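3.2 Task Setting and Data Recording

The work reported in this section was carried out by a student team enrolled in the Sedby project course, a two-semester sequence in which each team takes one household or retail task from first plan to final trial. The team was assigned the shopping task. A humanoid robot keeps a shopping basket in one hand while the other hand is left free for small goods. The course staff set the task and the scoring rules in July; all other choices, including the layout of the room and the order of training, were left to the students.

The task was divided into two stages. In the carry stage, the robot holds the basket by its handle and must keep it upright while the torso and the other arm move. In the transfer stage, the left hand works near a round table while the right hand holds the basket close enough to receive an item. The stages were recorded and scored separately, as earlier teams in the course had found that a single score for the whole task made it hard to tell which part of a policy needed more work.

Figure 3 shows the working area from the robot's head camera, with the basket held in the right hand in both views and the produce stand beyond the marble-patterned table.
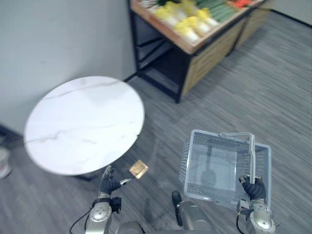

All demonstrations were given by teleoperation. Each student operator first completed a practice period, the recordings of which were discarded, and then recorded in sessions of 60 minutes with a change of operator between sessions. The final set contains 507 demonstrations. A demonstration was kept if the basket remained in the grasp from beginning to end and if the head camera and both arm logs were complete. Demonstrations in which the operator paused for a long time were also kept – the team judged that removing them would make the remaining motions look more regular than they were.

Recordings were stored and labeled with Gendano, the data tool used throughout the course. Labels were entered by a student other than the operator. Where the two disagreed on the point at which the carry stage ended and the transfer stage began, the recording was reviewed by both and a single time was agreed. The team later moved this boundary for all recordings to the moment at which the left hand first came within reach of the tabletop, and the training runs described in Section 4 use the revised boundary only.

The placement of the basket received particular attention. Held low and away from the table, it leaves the left arm a clear path but makes the transfer longer. Held over the table edge, it shortens the transfer but takes up part of the space in which the left hand must move. The course rules allow either position, and both were included in the recorded set.

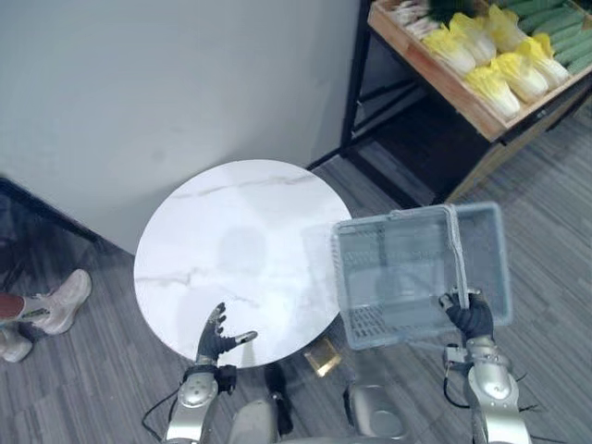 A second matter was the handle. The basket hangs from a single grasp, and a small turn of the wrist produces a much larger movement at the far rim. The Cetora controller used for the arms limits wrist speed but does not limit tilt, so the team added a penalty on tilt to the training loss. The weight of this term was chosen on a held-out part of the data and was not changed afterward.

Image features from the head camera were reduced to a vector of length 1536 before being joined with the joint positions. No depth images were used. Operators were told to leave the head pose as they found it at the start of a session, although small differences between sessions remain in the data. Following the procedure in the Bondarchuk course handbook, these differences were recorded but not corrected, and trials were scored with the head pose of the most recent session.

Scoring was done by 2 students working from the same written sheet. A trial in which the basket touched the table was scored as complete with a deduction if the grasp held, and as failed if the handle left the hand. Results for each stage are given in Section 4.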